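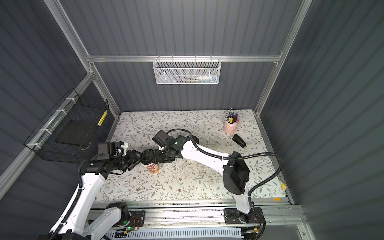 White mesh basket on the back rail, black wire one over on the left.

Okay friends, a few of you asked how the kosher certification is going for Lamptey pepper sauce, so get comfy, I've got tea and I'm going to ramble.

First thing, the ingredient list. I thought we had a short one! Then the agency (we're with Varnow, lovely people) asked for paperwork on every single thing that goes in the pot, and the vinegar alone took two weeks. Grape vinegar is a whole conversation. We use plain white, thank goodness.

Cecilia Agbeko, who reads our file over there, called me on a Saturday night after Shabbat was out just to say the onion powder letter had expired and please get a new one before Monday. I could have hugged her through the phone.

Then the kettle. It had been used for a fish stew by the last tenants, so it had to sit unused for 24 hours and then be boiled out right to the brim, and ours holds 110 quarts, so you can imagine the wait. My sister Efua brought sandwiches and we ate them in the car, well away from everything.

Still to go: the new labels. The symbol can't go on until the contract is signed, and I already have about 100 of the old ones stuck on jars in my hallway, so those are going to cousins.

If you make a small-batch anything and you're thinking of applying, message me, I'm happy to share the supplier letter I wrote. It's nothing fancy but it got answers from all three of ours.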